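Keeping a Marble Vanity Clean: A Study of One Counter

Student project report, Building Care and Housekeeping, Hawthorne course group
Submitted 23 Nov 2024

Background

Our group was given the choice of three surfaces to study: a kitchen floor, a stairwell, or a bathroom vanity. The stairwell went first, to people who read their email faster than we do. The kitchen floor had a smell. That left the vanity.

The assignment was to take one surface, learn what it is made of, work out a cleaning routine for it, and write the routine down so that a stranger could follow it. We assumed that a counter would take an afternoon. The counter is in a bathroom at Mestdale, and we now know it better than we know some of our relatives.

The surface

Marble is mostly calcite, and calcite reacts with acid. Vinegar, lemon juice and a good many bathroom sprays will eat into the polish and leave a dull patch called an etch. An etch isn't dirt. You can't wipe it off, although two of us tried for quite a while on a practice tile before we read that chapter.

The stone on our counter is beige with brown, cream and gray in it. The veining is handsome and is also very good at hiding things. Dried toothpaste on cream marble is close to invisible until your sleeve finds it. We learned to check for it by bending down and looking along the surface toward the light, a method that does nothing for anyone's dignity.

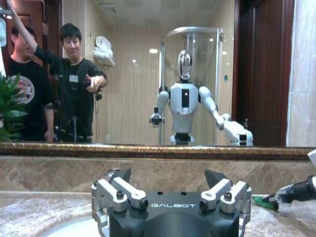

The vanity at Mestdale, with the sink at lower left and the mirror above the backsplash.

The sink basin is white and its edge is rounded where it meets the stone. In our plan, the basin rim gets its own cloth. We had first written one cloth for everything, and the feedback on our draft was a single word, underlined.

Method

We split the routine into dry work and wet work. Dry work comes first: clear the counter, pick up hair, and dust the mirror molding with a soft brush. The molding is ornate, meaning that it holds dust in places a flat cloth won't reach. Never spray it. Spray the cloth, outside the room if you can stand the walk, and then wipe the glass.

Wet work uses a pH-neutral cleaner and a microfiber cloth folded into quarters. Our first version of the mix was far too strong and left a film that took longer to remove than the soap we had started with. We settled on 4 milliliters of cleaner in a spray bottle of water. Work from the back of the counter to the front, rinse with a damp cloth, and dry at once. The routine allows nine minutes for the whole job. Our early runs went well over that, mostly while discussing whose turn it was.

The corner where the counter meets the side wall deserves its own paragraph and is getting one. Water collects along the foot of the backsplash and stays there. The ledge on top of the low strip gathers dust, and if you wipe the ledge last the dust lands on the counter you have just finished. We did this more than once. 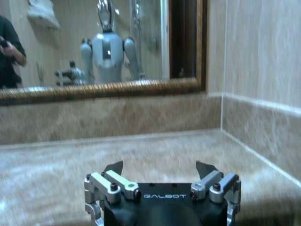
SECTION 4: RESULTS AND PROBLEMS

We scored the routine out of 70 points using the Selto checklist from our course pack. The mirror glass did well. The backsplash lost points for streaks, all of them in the part farthest from whoever was holding the cloth. The shortest member of the group would like it noted that the counter is deep.

Small objects were the other problem. Anything left on the counter gets wiped around, and wiping around an object leaves a neat outline of the object. Our written routine now says to move everything off the stone before starting, including things that are "only going to be there a second."

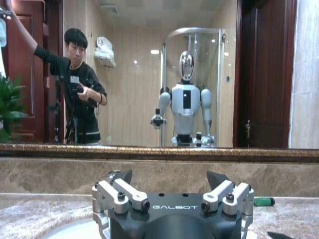
A small green object on the counter, to the right of the basin.

What we would change

We would test the cleaner on a spare tile for longer. We would also like to compare this counter with the one at Horgate, where the stone is said to be honed and should show etching less. A visit was planned for July and did not happen, for reasons involving a bus.

The written routine is attached as an appendix, printed at 60 percent so that it fits inside a cabinet door.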